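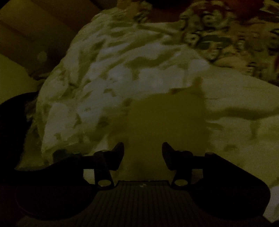
Murkport hand gripper: pivot care and finger alignment

Forum > Grippers and end tools > Maintenance

ribbedplate
Posted 19th December
Finally did the full service on my Murkport hand unit and I'm so pleased with how it moves now! Pulled both linkage arms, cleaned out the pivots, put a tiny drop of the Katiyar light oil in each, and reassembled from the middle out. With the jaws wide open you can look straight through the two pivot holes (light comes through both), so that's my quick check for fluff before a session. Bedding is murder for lint and I do nearly all my cycles on fabric.

Order I went in:
Open the jaws fully and leave them there
Back off the finger screws, left side first
Lift the linkages, wipe, oil, wipe again
Refit with the screws just snug
Open and close 20 times by hand, then tighten

slowcell
Nice write-up, but I'd never put oil on those pivots. Oil plus lint makes felt. I run mine dry and blow them out every 100 cycles. The Drotbridge bushings are fine without it.

ribbedplate
Mine are the older plain ones, slowcell, no bushings at all. Dry they squeaked like mad and the right finger lagged behind the left. One drop, wiped off, and the lag went away.

kestrel_bench
Siding with the oil here, as long as you wipe it. My question is the finger screws. Do you tighten with the jaws open or with something between them? I always had the fingers creep out of line when I did it open.

ribbedplate
Open for the first pass, then I grip something tall and upright and look along both arms before the last quarter turn.

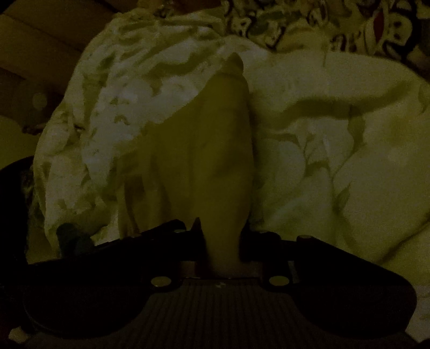
Jaws on a tall, smooth item, screw heads showing on both finger arms.

kestrel_bench
Oh that's useful, thank you! I'd been using a flat block and it hides any twist. Something rounded that stands up from the slot makes way more sense. Trying this tonight.

slowcell
Hmm. A curved surface lets the fingers settle wherever they like, and a block at least gives you a known face. I'd set it with the block and then check it on a soft or rounded piece afterward. Also get more light in there, I can hardly make out the lower half of the body.

ribbedplate
Fair on both counts. Block first and curved second is probably the better order, I'll do it that way in March when it's due again.

tern_and_tongs
We have four of these at Roninthorpe and I'd add one thing: mark the screw heads with a paint pen once they're set. Takes some 30 seconds and you can spot a turned one at a glance. We check the marks every 100 cycles, same time as the air blow. Still no oil on ours, sorry ribbedplate!

ribbedplate
Paint pen ordered. The oil stays :)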